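Frequently Asked Questions

Skena Humor Books – orders, submissions and everything else people write to us about

Last updated 16 Oct 2022

Who are you?

Skena is a small press that publishes humor books. Most of them are short: joke collections, mock guides, comic essays and the occasional novel when one makes us laugh enough. We do not publish poetry, children's books or comics, though we get asked about all three.

How many books do you have in print?

We have 19 titles in print. Four are in the pocket size and the rest are regular paperbacks. The full list is on the Books page, with the newest first. If a title isn't on that page, it is out of print and we don't have copies in a back room.

Where can I buy your books?

You can order from this site, or ask any bookstore to order for you. Stores will need the ISBN, which is printed on each book's page under the price. We also sell at a few book fairs in the summer. Dates for those go up on the Events page once we have a confirmed table.

Do you sell e-books?

Yes, for every title except the pocket books. Those depend on page turns for a lot of their jokes and did not work on a screen when we tried it. E-books come as EPUB files with no copy protection. Please don't pass them around.

Are there audiobooks?

Two so far: Funance and The Bitwood Letters. Both are read by their authors. We would like to do more, but recording costs a lot compared with what a short humor book brings in.

What is Funance?

It's our best-selling title, a mock guide to personal money by Adi Yusof. It covers budgets, savings, taxes and lending money to your brother-in-law. It looks like a real finance book and is sometimes shelved with them. The advice in it should not be followed. We have had letters from people who followed the chapter on coupons, and we can't help with those.

Is there going to be a second Funance?

Adi is writing one now. We don't have a title or a date. When we do, the newsletter will get it first.

What order should I read the Cocco books in?

Cocco is a series of comic mysteries about a hotel night clerk. Each book stands alone, so any order is fine. The first one explains how Cocco got the job and the third one gives away who took the luggage cart in the second. If that would bother you, start at the beginning.

Are the books OK for kids?

Some are. Each book's page has a short note on language and subject matter. The Bitwood Letters is clean all the way through and is read by a lot of grandparents. Funance has some swearing, mainly in the tax chapter. When in doubt, read the sample chapter first.

How long does shipping take?

Orders go out twice a week. Inside the US, allow up to ten days by media mail. Overseas orders take longer and we can't say how much longer, as it depends on customs. You'll get an email with a tracking number when the package leaves us.

My book arrived damaged. What do I do?

Email us a photo of the damage and your order number. We'll send a new copy. You don't have to return the damaged one – keep it, give it away or leave it in a waiting room.

Can I return a book because I didn't find it funny?

No. We refund books that are damaged, misprinted or sent by mistake. We do offer a free sample chapter of every title, so it's worth reading that before you order.

Can I get a signed copy?

Sometimes. Authors sign a batch when a book comes out, and those are listed separately until they're gone. If you want a name written in the book, put it in the order notes and check the spelling. We can't take back a copy signed to the wrong name if the wrong name is what you typed.

Do you give discounts to book clubs or schools?

Yes. Orders of ten or more copies of one title get a discount, and larger orders get a bigger one. Write to us before you order, as the cart doesn't apply it automatically.

Do you accept submissions?

We read submissions in July only. Anything sent in another month is deleted unread. Send the first 4 chapters or 100 pages, whichever is shorter, along with a one-page letter that tells us what the book is and how long it runs. Word files or PDFs are both fine. You don't need an agent.

How many submissions do you get?

In the last reading period we received 3,776. We took two. We mention the number so that a rejection from us won't be read as a verdict on whether your book is funny. A lot of what we turn down is good but too close to something we already have.
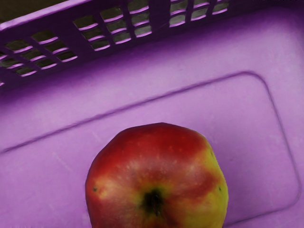

Will I get feedback on my submission?

Not usually. Three people do all the reading, and we can't write notes for everyone. You will get a yes or a no by the end of the year. If the new year comes and you've heard nothing, check your spam folder and then write to us.

What are you looking for right now?

Workplace humor, fake reference books and comic novels under 60,000 words. We have enough books about dogs. We also see a great many parodies of famous novels, and these are hard for us to sell, even when they're well done.

Can I send the same manuscript to other publishers?

Yes. Just let us know if someone else takes it.

Do authors get an advance?

A small one, plus royalties paid twice a year. We send the full contract to anyone we make an offer to and we're happy to wait while you have somebody look it over.

I'm a reviewer. Can I have a free copy?

Tell us where you review and send a link to something you've written in the past year. We send e-books for most requests. Print review copies are limited and generally go out before publication.

Can I read one of your jokes at a wedding, retirement party or other event?

Go ahead, as long as it's a page or less and nobody is paying for tickets. Please name the author. For anything longer, or for a stage show, podcast or printed program, you'll need written permission. There's a form on the Rights page – fill in all of it, including the part about audience size.

I found a typo. Do you want to hear about it?

Yes, please. Send the title, the page number and the line. Check the front of your copy first for the printing number, as a few older mistakes have already been fixed. The misspellings in The Bitwood Letters are deliberate, apart from the one on the back cover.

How do I change my address on an order?

Email us as soon as you notice. We can change it any time before the package goes out. After that it's up to the post office.

How do I get off the newsletter list?

Use the link at the bottom of any issue. It takes effect right away, though an issue that is already going out may still reach you.

How can I contact you?

Use the form on the Contact page. We answer within a week, slower in July.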